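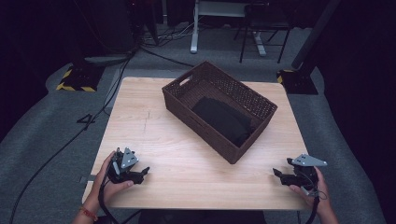 Unit 4: Care of the hand-held grippers (Driva cell)

Before each session
Wipe the jaws with a dry cloth. Close them fully and check that the tips meet. Check the screws on the perforated plate. Let the cable hang free over the near edge of the table.

Every 1000 cycles
Unplug the gripper. Clean the jaw slides and grease them lightly. Replace the jaw pads if worn. Zero the opening, then open fully: the reading should be 88 mm. Enter it in the Posurgate log, page 26.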